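Why Do Metal Cabinets Have Holes in Them?
A look at lockers, locks and the tall cabinets you find in workplaces
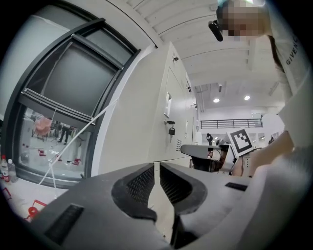

Most schools, libraries and offices have at least one tall metal cabinet. It stands against a wall or next to a window, and grown-ups open it with a key. You may have walked past one hundreds of times. Cabinets like these are simple machines for keeping things in one place, and every part of them has a job.

What is a cabinet made of?

Many tall cabinets are made from sheet metal. Sheet metal is metal that has been rolled out flat and thin, a bit like dough. A factory cuts the sheet into pieces, bends the edges and joins the pieces into a box.

Bending the edges matters. Try this with a piece of paper. Hold it by one end and it flops over. Now fold the two long sides up to make a tray shape and hold it again. The paper stays straight. A cabinet door works the same way. The metal is thin, but the folded edges keep it stiff.

After that, the cabinet gets its color. Many are sprayed with a dry powder and then baked in a big oven. The powder melts into a smooth coat that helps stop rust. White and gray are common colors for offices.

What are the little slots for?

If you look at the door of a metal cabinet, you may find a group of small openings. The cabinet with the padlock on it has a grid of them, lower down on the panel. These are called vents.

Air moves in and out through vents. Without them, the air inside a closed cabinet just sits there. If someone puts a damp coat or wet gloves inside, the water has nowhere to go. The things inside can start to smell, and mold can grow. Some cabinets also hold electrical equipment, and that kind of equipment gets warm. Vents let the warm air out.

Vents are kept small on purpose. Air can get through a narrow slot, but a hand can't.

How does a lock work?

A key has a special shape. Inside many locks there is a row of tiny metal pins with springs behind them. When no key is in the lock, the pins block it from turning. The right key pushes each pin to the right height, and then the lock can turn. The wrong key pushes the pins to the wrong heights, and the lock stays put.

When a cabinet lock turns, it moves a flat piece of metal called a cam. The cam sits behind the edge of the frame and holds the door shut. Turn the key the other way and the cam swings clear.

A padlock is a different kind of lock. It has a curved bar on top called a shackle. You put the shackle through a ring or a loop and press it closed. A padlock isn't built into the door, so you can take it off and use it somewhere else. Some doors have both kinds.

Why put a label on the door?

A closed door hides what is behind it. A label plate tells people what the cabinet is for, or gives it a number. This is very useful in a big building.

Roswitha Ackermann looks after the storage rooms at Ansari, a company with 252 metal cabinets. "We number every door and write the number in a book," she says. "If a person calls me from upstairs and says cabinet 34 is stuck, I know where to go."

Her keys have numbers too. They hang on hooks in the same order as the cabinets. Each cabinet has 2 keys, one to use and one spare. Every February she checks the whole set.

How do cabinets stay standing?

Tall, narrow things can tip over. The weight of a cabinet should be low down, near the floor. That is why heavy boxes go on the bottom shelf and light things go on top. Many tall cabinets are also screwed to the wall.

Never climb on a cabinet or hang on its door, even if it looks strong.

Words to know

Cam: a flat piece of metal inside a lock that holds a door shut.
Shackle: the curved bar of a padlock.
Sheet metal: metal that has been made flat and thin.
Vent: an opening that lets air through.

Try it yourself

You need an empty cereal box, scissors, tape and a pencil. Stand the box up and ask an adult to help you cut a door in the front. Leave one long side uncut for the hinge. Draw a small grid low on the door and cut out narrow slots for vents. Make a label and tape it near the top. For a cam, cut a strip of cardboard and fasten it inside the door with a paper fastener, so that it can turn. Does it hold the door shut? If it slips, try a longer strip.

Written by Refugio Chávez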